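Okay, swift people, I finally have a cup of tea and a minute to sit, so let me tell you how the season is going at the old Hornbridge mill, and please forgive me if it takes a few posts. 1/

For anyone new, the chimney at the mill is where our chimney swifts sleep. They come back in spring, they nest in ones and twos all over town, and the birds that aren't nesting pile into the big brick stack every evening at dusk. I have been watching them go in for more years than I'd like to say. 2/

Our first real count this May was 165 birds. Bhupendra Tomar and I stood in the parking lot with a clicker each, and we came out with the same number, which almost never happens and made us both feel very clever. 3/

A week later it was 200. Then a cold, rainy stretch came through and we got 43, and I will admit I went home and was no fun at dinner. 4/

I know perfectly well that swifts move around when the weather turns bad. They eat flying insects and nothing else, so when the bugs are down they go looking someplace better, and some just stay tucked in the chimney all day. I knew all that and I worried anyway. 5/

Then the sun came out, the river warmed up, and we counted 221! Dede Frimpong had brought her two nephews along and they screamed so loud when the birds started to funnel that a man walking his dog came over to see who was hurt. He stayed until dark. 6/

If you've never seen it, try to get there about half an hour before sunset. They start as a few loose specks way up high, chattering, and then there are more, and they begin to circle, and for a long time they look like they're going in and don't. Then one drops, wings up, and after that it's like water going down a drain. 7/

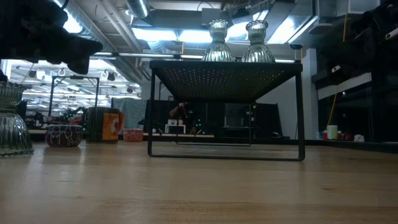
When is it safe to cap or clean a chimney that swifts have been using?
Wait until the birds have left for the winter. Around here the last ones are generally gone by the middle of fall, but watch at dusk for several evenings before anybody starts work, and if you hear chattering from the flue, there is still someone home. 8/

I bring that up because I've had a bunch of messages about it, and because the birds and their nests are protected by federal law while they're nesting. Most people who write to me have no wish to hurt anything, they just hear a rumbling noise over the fireplace and think the house is haunted. (It does sound haunted. It's wings.) 9/

Close the damper and leave it closed until they go. If a baby ends up in the fireplace, and it happens, please don't put it out in the yard or try to feed it. Swifts can't perch on a branch like a robin, they need something rough and upright to cling to. Call a licensed wildlife rehabber and ask what to do before you do anything else. 10/

Now the mill itself. The building has been sold, as some of you heard, and the stack was on the list of things to come down. Sarla Chaudhary has been going to the town meetings about it since the winter, and she has more patience in her little finger than I have in my whole body. 11/

The latest is that the new owners are willing to leave the chimney standing through this season while they get a price on repairing the top courses. That isn't a promise for next year. It's a good deal better than what we had in March, though, and they were very decent on the phone. 12/

Meanwhile Narendra Chaudhary has drawn up plans for a swift tower over on Ravell Street, behind the library. It's a tall, narrow wooden box on legs, basically, with grooved walls inside so the birds have something to hang on to. A tower like that can hold a nesting pair. It can't replace a chimney that sleeps a couple hundred, and I'd hate for anyone to think we can swap one for the other. 13/

Bimla Tomar asked whether we could put up more than one. I would love that! We need landowners who don't mind a funny-looking post in an open spot, away from big trees, where it can stay put for years. The Windden side of the river would be wonderful if you know anyone over there. 14/

Next count is whenever we get a clear evening. Meet by the loading dock at 8, bring a folding chair and bug spray, and park along the fence so the gate stays clear. Kids welcome, and dogs too if they're the quiet sort. I'll have the spare clickers in my bag. 15/15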